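Gripper shootout, speaker notes
Hunstead meetup, Monday, September 3, 2018

(Wait for people to sit down. Water. Clicker is in the left pocket.)

Hi everybody, thanks for coming out on a holiday! I'm going to talk about two grippers, two cameras, and what happened when I asked them to deal with clothes. If you came for welding, that's the next room.

So the two grippers. One is the Rerham, which is the one I started with back in March. Big fingers, stiff, closes like it means it. The other is the Somari, which is lighter and has a softer squeeze. Same marker cube bolted to both so the tracking has something to look at. I did all the hand-held work first, and only then moved to the arm. (Don't get into the arm yet, someone will ask and I'll lose ten minutes.)

Why clothes? I'd spent the winter on blocks and mugs, and both grippers were fine at blocks and mugs. You can't learn a thing from that. Fabric folds up on you, hides its own edges, and slides off whatever it's on the second you tug the wrong side.
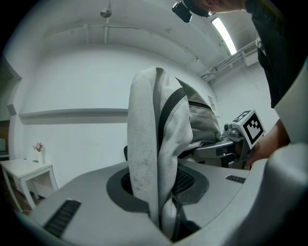 The part I got wrong for weeks was the approach. I kept coming in from the top, straight down, because that's how I'd pick up a mug. With the Rerham that meant I'd get one thick pinch of cloth and a lot of air. Coming in low and from the side worked way better, and the Somari liked it even more, I think because the fingertips are thinner and can sneak under a hem.

(Play the clip twice. Second time, point at the fingertips.)

Cameras! I tried the wide one and the narrow one, both mounted on the gripper. Narrow gives you lovely detail right up until you're close, and then it's all sleeve. Wide bends everything near the edges, but I always knew where I was. I'm sticking with wide.

Controller is the Rolland, stock settings except I slowed the close. Nine tries per setup, which I know is small, so please don't quote me. The Somari dropped two. The Rerham dropped more, and I'll put the sheet up after the break.

Next up for me is zippers. Okay, questions, and yes, now you can ask about the arm.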